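Widness Robotics Club - Bench Guide
Section 4: Getting the two-arm cell ready for a session

Last edited Thursday, November 6, 2025 by Mohit Lodhi. Replaces the October version, throw that one out if its still taped to the cabinet.

Read the whole section once before you power anything. Takes two minutes. Section 3 (arm assembly) has to be signed off first.

4.1 Before power

1. E-stop in. Pushed all the way down, you should feel the click.

2. Backpacks, drinks, phones off the bench. Hoodie strings tucked, long hair tied back.

3. Check cables on both arms from base to wrist. Look for pinches at the elbow. Follow the wrist camera cable with your fingers, give it slack for a full wrist turn. Tight cable = redo the clips now, not later.

4. Wipe the work surface with a dry cloth. No spray.

CAUTION: One person on the e-stop any time the arms have power. That person does not type, does not hold parts, does not go get snacks.

4.2 Power and home

5. Main switch on. Wait for the status light to stop blinking.

6. Release e-stop (twist right). Arms may sag a little. Normal. More than a little, push it back in and get Mahmoud Saber.

7. Start the Cuddale software on the bench laptop. Log in as team, not as yourself.

8. Home left arm. Wait. Home right arm. Never both together, they cross paths on the way up.

9. Set speed limit to 200 in the Motion tab. It resets to 700 after every restart so check it every single time.

Note: if homing stops half way, don't hit Home again. Power down, back to step 1.

4.3 Left wrist camera check

10. Open the Camera tab, pick Left Wrist. Jog the arm over a clear patch near the corner and open the gripper.
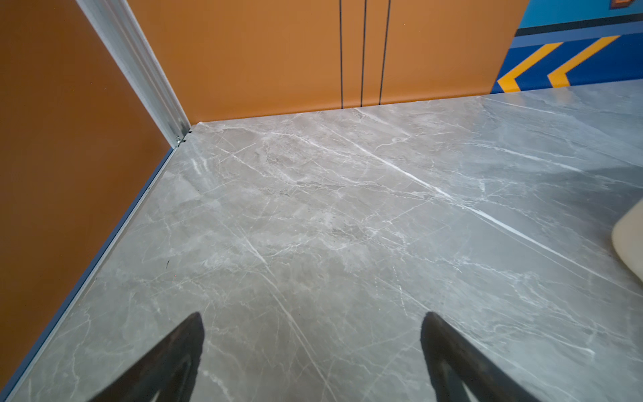 Camera angle matters more than focus. Most of the bad runs we had in October came from a mount that got bumped and then not re-tightened, so do this even if the last team swears it was fine. Both fingertips need to show at the bottom, pointing up and in, with a wide gap of gray between them. Orange panels and the silver corner trim up at the top left are good for judging tilt, compare with your saved view. One finger missing or way shorter than the other means the mount has twisted. Loosen the two mount screws, turn it a hair, tighten, look again.

11. Close the gripper, open it. Tips should meet evenly. If they don't, go to Section 6.

12. Save the view with your team name. Overwrite the old one.

13. Same again for Right Wrist.

Note: frozen picture is nearly always the USB plug. Unplug, count to 7, plug back in. Still frozen, restart Cuddale (and then redo step 9!!).

4.4 Placing the tray

14. Get the white tray from the Malhotra drawer. Rounded corners, ribs along the side. Not the deep one, thats for the sorting task.

15. Put it down empty, set at a diagonal, where both arms can get to it. E-stop IN while your hands are inside. Yes even if its quick.

16. Hands out, e-stop released. Jog the left gripper in until the tray is ahead of and between the fingers. Bring the right gripper down beside it, tips low but not touching the table.
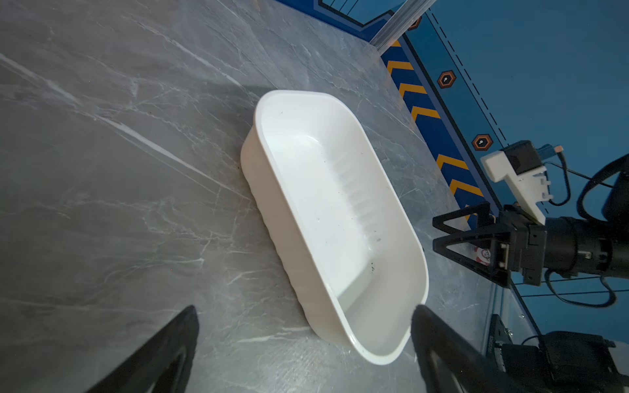 17. Check clearance between the right gripper and the tray rim. If it looks like they could hit, raise the right arm first, then move it sideways. Never sideways first.

18. Save this pose as START. All caps, the Clestavby scoring script won't find it otherwise.

CAUTION: Dont drag the tray with a gripper to fix its position. Strips the finger gears. Stop, reach in, move it by hand, redo steps 16 to 18.

4.5 Dry run

19. Load the practice routine. No parts in the tray yet.

20. Call out "moving" before you press Run. Everybody steps back from the bench.

21. Run it twice at low speed. Watch the cables, watch the gap between the arms. Weird noise, hit the stop first and talk after.

22. Both runs clean, write it in the log with team name and initials. Some 2 lines is plenty.

Now go to Section 5 for the pick and place task. If you're done for the day, home both arms one at a time, e-stop in, main switch off, tray back in the drawer. Log stays on the bench.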